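Teleop demos for bin-to-bin transfer: how many, and how clean?

prundale_arm
18/06/2026
Setup is two gray bins butted together and clamped at the joint, one arm, fixed camera. Task is moving mixed items from one bin to the other by remote control. I have 200 demos and the policy still hesitates on clear packaging. Toys are fine. Do I need more demos or better ones?

yhon_llanos
Better ones. Check your operators first. If one person comes in from the side and another straight down, the policy averages them and you get the hesitation. 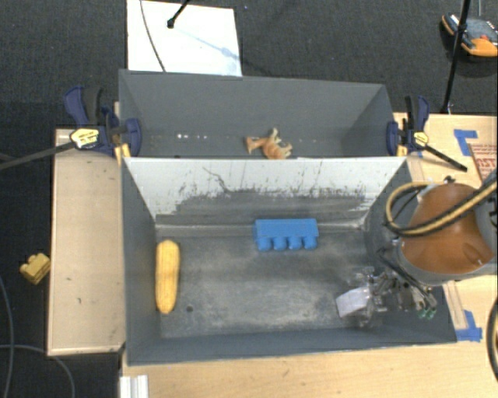 Pick one approach per item type, write it down, and throw out demos that don't follow it. I cut 12 from my last set and retrained on the rest.

gumholm7
Disagree. Throw out the odd approaches and it never learns what to do when a package is against the wall. We kept everything, all 1663, regrasps included.

yhon_llanos
Regrasps, yes. Two styles for the same pose, no. Those are separate problems.

G. Huamán
Has anyone asked about control lag? Ours was bad enough that operators paused above every item before closing. The policy copied the pause.

prundale_arm
Didn't think of that. My operators do pause on the clear ones. Will trim the idle steps and retrain before recording more.

gumholm7
Trim, but keep the originals.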